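Workshop notebook, Grullside radiation monitoring group
June 2, 2021

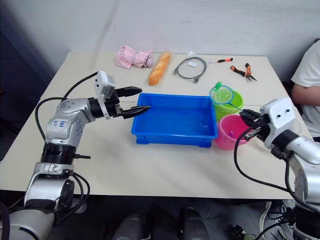 Where we are with the counters

Big day! The Garex tubes came in the morning post, all of them in one piece, and by lunch I had the first new counter clicking away on the bench. It's the one going on the school roof, downwind of the plant on a westerly, and I'm really pleased with how it behaves. The old boards used to jump whenever the power supply hiccupped. The Ledik supply hasn't done that once, and I've been flicking the lights and the kettle on and off all afternoon trying to make it misbehave.

Background run first, window closed, tube lying flat, 60 minutes. Then the same again with the tube upright in its housing. No difference I'd trust, so upright it stays, because the rain runs off better that way.

I know a few of you wanted to go straight to the loud stuff (the uranium glass, the old clock dial) but please let's keep doing the boring background runs. When the plant had its venting scare in May we had people ringing up wanting to know if our numbers were high, and all we could say was "higher than what?" We had hardly any quiet days logged to put beside them. I'd hate to be caught like that again.

Housing

Drain pipe with a screw cap, same as before. I tried the thinner grey pipe and I like it a lot more, it cuts clean and it's lighter on the bracket. Two coats of white paint for the sun. The cable gland wants a bigger hole than the drawing says, so whoever has the drawing, please fix it. I went up one drill size and filed the rest.

Silicone on the bottom cap only. Last year's units were sealed at both ends and they were full of condensation by August. Leave the little weep hole alone!

High voltage

Set to the middle of the plateau, as on the sheet that came with the tubes. I stepped it up and down either side and plotted the counts on graph paper (stuck on the facing page). Lovely flat stretch, much flatter than the secondhand tubes. Facundo Palma came by while I was plotting and we got talking about dead time, and he's going to write up the correction properly so we can all use the same one. At background levels it makes next to no difference, but if we ever see a real release it will matter a great deal, and that would be a rotten moment to start arguing over the formula.

Logger

Katiyar board, one reading a minute, written to the card and sent over the phone network every ten minutes. The card file kept going when I pulled the antenna off, and when I put it back the missed readings went up in the right order. I did that three times because I enjoyed it so much.

Clock is still a worry. It was 32 seconds slow when I checked after the weekend. Fine for a daily chart, not fine if we want to line up two stations and say which way a plume went. Try setting it from the network at midnight.

Public page

The chart now shows the past week with a band for the normal range. I took out the red line. It was sitting at a level we'd picked ourselves and people read it as an official limit. I'd like plain words under the chart: what we measure, what we don't (no idea which isotope, only counts), and who to ring.

Leaflets for the march: 800 printed, nearly 200 already gone from the library and the bakery. The back has the map of stations and it looks terrific. There is one spelling mistake and I'm not saying where.

Still to do

Roof bracket, needs the longer bolts.
Second counter, tube in, not soldered.
Side by side run of both counters, overnight at least, before either one goes up.
Label every housing with the station name and our phone number. The one by the creek got handed in to the police last time.
Copy the May card files to the other drive.
Ask the school when we can have the ladder.

Left the first counter running when I locked up, logger on, lid off. Don't move it please, I want the whole night.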